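How a Robot Learns to Open a Door

Trovach Learning Center – Pages for Young Readers

14 shares 3 comments

When you want to leave a room, you reach for the handle, push it down and pull. You do this without thinking very hard. Your hand knows where to go, how tightly to hold on and when to let go.

A robot does not begin with any of this knowledge. Someone has to help it learn. This page explains one way in which people do so. The method is called learning from examples, and it is used at the Trovach Learning Center in a project named Irkix.

What is an example?

Think about learning to tie your shoes. A grown-up may have told you, "Cross the laces and pull one of them under." Those words were useful, but you probably learned more by watching and then trying with your own fingers.

A robot can learn in a similar way. A person guides the robot's arm through a task from start to finish. While the arm moves, a computer saves two kinds of information. The first is what the robot's camera sees. The second is how the arm moves and how far its fingers open or close. When the task is over, the computer stores all of this together. That is one example.

One example of opening a door can be very short. It may begin with the arm held some distance from the door and finish when the door has been pulled open far enough for the robot to pass through.

Where does the robot look from?

Your eyes are in your head, a long way from your hands. Many robots also have a small camera near the wrist. This camera travels with the hand. When the arm moves closer to a handle, the handle looks larger. When the wrist turns, everything in the picture appears to tilt.

This may seem a strange way to look at the world, but it is helpful. The robot can see its own fingers and the object it wants to hold at the same time. It can compare the two and work out which way to move next. 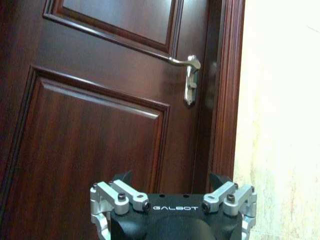 Before the fingers can close on a door handle, they must be in the right place. A lever handle is long and thin, and it turns around one end. If the robot presses too near that end, the lever is hard to move. If it presses near the free end, the work is easier. You can test this at home with your own hand on a lever handle. Ask an adult first, and keep your fingers away from the edge of the door.

Metal and polished wood bring another difficulty. They shine. A bright stripe of light on a door is only a reflection, but a computer that has seen very few doors may treat it as a real part of the door. After many examples, it becomes better at telling the difference.

Why is one example not enough?

Suppose that you had seen only one dog in your life, and that it was small and white. You might believe that every dog is small and white. A large brown dog would be a great surprise.

A learning system can make the same mistake. If all of its examples show one door, from one place, at one time of day, it will learn about that door only. For this reason, the people who gather examples make small changes as they work. They start the arm a little higher or a little lower. They begin on the left and later on the right. They switch on a lamp or close a curtain. They also visit different buildings, where doors have different colors and different handles.

In March, the Irkix team gathered 620 examples of robots opening doors. The work was done in 26 rooms. Some of the doors had lever handles and others had round knobs.

Are all the examples kept?

No. After the examples have been gathered, people look through them. They ask several questions. Can the handle be seen? Did the arm finish the task? Was everything saved correctly from beginning to end?

Of the 620 examples gathered in March, 166 were set aside. In some of them the fingers slipped from the handle. In others the saving had stopped too early. Examples with slips are stored in a separate group named Jarnow – they can be studied later by people who want to know how a robot might recover from a mistake.

Each example that is kept receives a short label in words, such as "press the lever and pull the door open." The label tells the computer which task it is looking at.

What happens next?

The computer goes through the examples many times. Each time, it makes a guess about how the arm should move, and it compares that guess with what the person did. If the guess was wrong, the computer changes itself slightly and tries again. This part of the work is called training.

When training is finished, the robot is given a door and must move without a person guiding it. An adult stands beside a stop button during every test. If the robot presses the wall in place of the handle, the team makes a note and may decide to gather more examples of doors like that one.

Words to remember

Example: one complete record of a task, from start to finish.
Gripper: the part of a robot that holds things, much as a hand does.
Label: a few words that say what an example shows.
Training: the time when a computer practices with its examples.

Something to try

Choose a simple task, such as opening a drawer. Perform it five times and begin with your hand in a different place each time. Ask a friend to write down every movement you make. Then exchange places and compare your lists. You may find that your friend noticed movements that you did not know you were making.

Text by Weerasinghe, Trovach Learning Center

Share this page 274 shares in total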